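The Order of Things in a Burger

My grandmother built a hamburger the way other people lay brick. Bottom bun, a thin coat of mayonnaise right out to the crust, lettuce, patty, tomato, top bun, and then the flat of her hand pressed down on the whole business for a moment while she looked out the window. She never wavered from it, and when I was nine and tried putting my tomato underneath, she watched me eat the entire thing without a word and then handed me a dish towel for my shirt.

I have been thinking about her a good deal this year, because I have been thinking about burgers a good deal this year, and it's hard for me to do the one without the other. It started in January, when our block in Mastham held its winter supper indoors and I was put in charge of feeding 40 people. I had the patties, I had the buns, I had a very nice tub of pickles from Bawa, the little grocery on the corner. What I did not have was a plan for where any of it should go. By the tenth plate I was reaching across myself for tomatoes with one hand and hunting under a napkin for the cheese with the other, and there was a line out into the hallway.

So I started paying attention to layout, of all things. I looked at how lunch counters do it, and I pestered a few kind people in kitchens, and what I came away with is that the burger itself is the easy part. The trick is to give every ingredient its own fixed spot within reach, and to keep one clear place in the middle where the building gets done. A tray is perfect for that middle spot. It catches the crumbs, it gives you an edge to work against, and you can carry the whole mess off to the sink when you're through. Put the cold, leafy things in a tub at the far end and the buns where your hand falls naturally, and you'll be surprised how calm you feel.
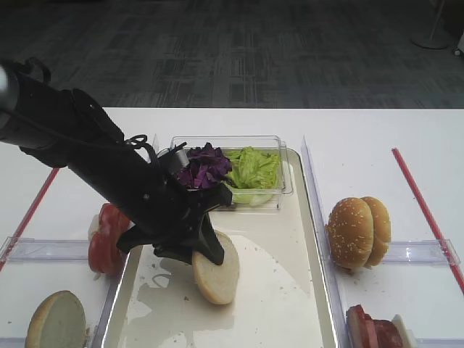

Itzel Figueroa thinks I have the tray right and the cabbage wrong. Lettuce wilts the minute it meets a hot patty, she told me, and she would leave it out altogether and double the cabbage, dressed with lime and a pinch of salt and left to sit while the grill heats up. She also holds that a bun should never go near a plate until it has been toasted cut side down in butter, and she was quite firm about the butter.

I've come around to her on the toasting. A toasted face has a little crust to it, and that crust holds the juices off long enough for you to sit down and find your napkin. On the lettuce I'm not giving in. I like both, the cabbage for crunch and the lettuce for that cool, soft layer, and if you tear the leaves by hand and keep them under a lid until the last second they'll hold up better than you'd expect. A tub with a divider down the middle is handy here. Mine came from a housewares shop in Kirnbridge, in a set of 2, and I've used it for olives, for cut fruit, and once for buttons.

Now, tomatoes. Slice them a touch thicker than seems polite, and salt them on a paper towel before you do anything else. And if counter space is short, as it always is in my kitchen, try standing your slices on edge in a narrow dish, the way you'd file recipe cards, in place of fanning them out flat. They take up so little room! Buns will do the same, leaned up against something solid, and so will cooked patties, provided you aren't keeping them waiting very long.
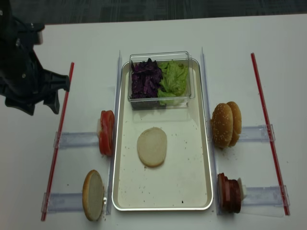
Which brings me to the stacking order, and to the argument I've been having in my head with my grandmother for most of my life. She put lettuce under the meat. I put cabbage there, a small handful, so it catches the drippings and gets a little dressed by them, and then the patty, and then the tomato, and the lettuce goes up top against the sesame bun where it stays cool. I tried it her way again last week, purely out of fairness, and ate it standing at the counter. It was very good. I had to change my shirt.

We have the fall supper coming up on 29th September, out in the yard behind Sorkia if the weather is kind, and I've already claimed the long table. Cold things at the far end, buns near at hand, tray in the middle. Itzel is bringing the limes, and I've set aside a whole stick of butter for her and told her she may toast as many as she likes.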